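Hi, and welcome! These are the questions that land in our inbox most often about the Closow window plant swap, answered by Graciela Acuña with help from Muthu Gounder (who knows far more about roots than I do). If you've never grown anything indoors before, start at the top. If you've got a jungle already, skip to the bit about cuttings.

## What is the plant swap?

You bring a houseplant, a cutting or a packet of seeds, and you go home with a different one. We meet once a month from March through October in the hall on Kuhlmann Street. No money changes hands. Last season 578 plants found new homes, and I still get excited thinking about the table of begonias in May!

## Do I have to bring something to take something?

No. If it's your first time, come empty-handed and pick one plant as a starter. After that we ask for one in, one out. A single rooted spider plant baby counts just as much as a three-foot rubber tree.

## What should I choose if I kill everything?

Pothos. It will put up with a dim corner and missed waterings, and it droops when it's thirsty, then perks right back up after a drink. Snake plants are a close second, and they're even happier being ignored. I'd hold off on maidenhair ferns for your first year (I love them, I have lost four).

## How much light do I have, really?

Stand where the plant would go, around noon, and hold your hand a foot above a sheet of white paper. A crisp, dark shadow means bright light. A soft shadow with fuzzy edges is medium, and if you can barely make out a shadow, you're in low light. Do it again in winter, too. A spot that's bright in June can be gloomy by December, especially if there's a porch roof or a tall building across the way.

South-facing windows get the strongest sun in our part of the world. East windows are gentle and lovely for African violets, and west windows can run hot in the late afternoon. A plant set on the wall side of a window, even just a couple of feet over from the glass, gets much less light than one standing right in front of it. People are always surprised by how fast it falls off!

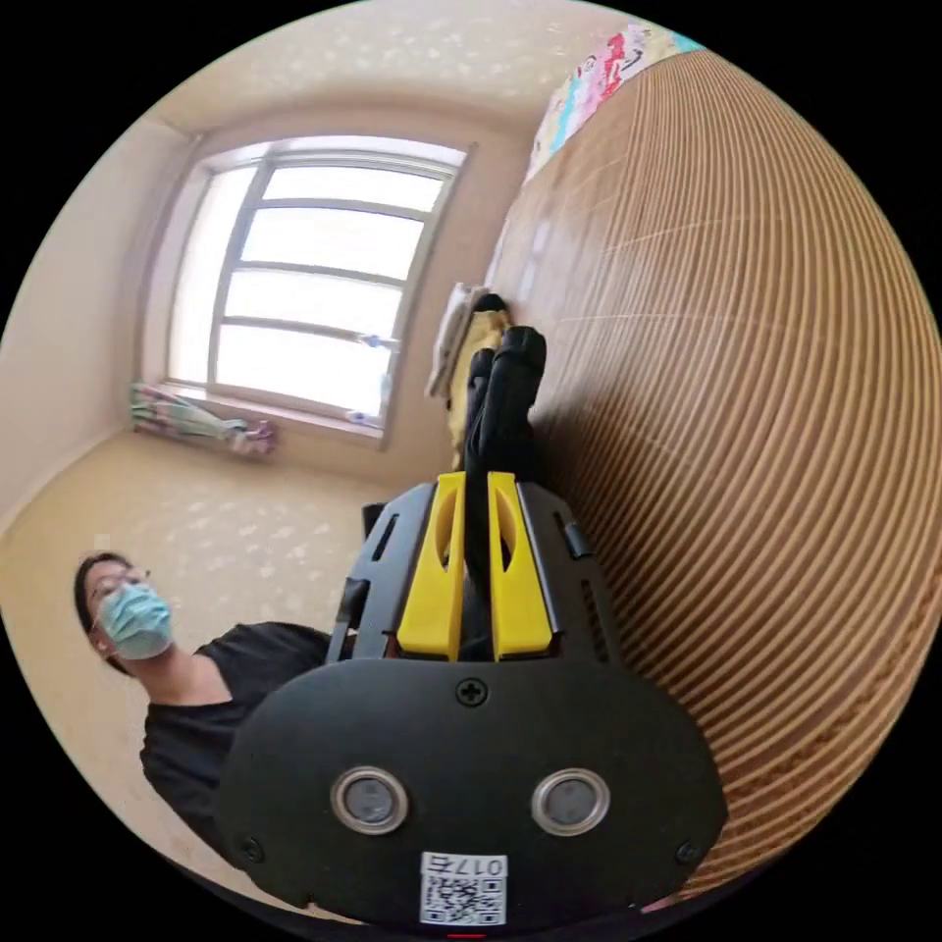 ## How often should I water?

Forget the calendar and stick a finger into the soil up to the second knuckle. If it feels dry down there, water until it runs out of the bottom of the pot, then empty the saucer. If it's still damp, check again in a few days. Most of the sad plants we see at the help table have been watered too much, so when you're in doubt, wait.

Cactus and succulent people: let it dry out all the way.

## How do I root a cutting in water?

Snip just below a node, the little bump on the stem where a leaf or root comes out. Strip off any leaves that would sit underwater, put the stem in a clean jar, and change the water once a week. Pothos, tradescantia and philodendron are wonderfully easy. Pot the cutting up when the roots are as long as your thumb. Muthu goes a bit earlier than that and we've agreed to disagree.

## There are tiny flies around my plants. Help!

Those are most likely fungus gnats. They're annoying, but they won't bite you. Let the top inch of soil dry out between waterings, and set a yellow sticky card near the pot to catch the adults. Keep at it for three or four weeks, because eggs already in the soil will go on hatching for a while. Please leave that plant at home until the flies are gone.

## Can I bring a plant with bugs if I tell you first?

Please don't, even a really nice one. Mealybugs and spider mites travel fast on a crowded table. Send us a photo and we'll gladly talk you through treating it, and then you can bring it next month.

## How should I label what I bring?

Write the plant's name (common names are fine), how you've been watering it and what kind of window it came from. Masking tape on the pot works. So does a popsicle stick, as long as you use pencil. Ink washes off sooner than you'd think.

If you don't know what it is, write "mystery" and someone will be thrilled to figure it out.

## Where do I park, and can I bring the kids?

There are 46 spaces behind the hall, and the 107 bus stops right out front. Kids are very welcome. They get their own table for planting beans in paper cups, and they can take the cup home with them. Doors open at 10 a.m., and the unusual stuff goes early!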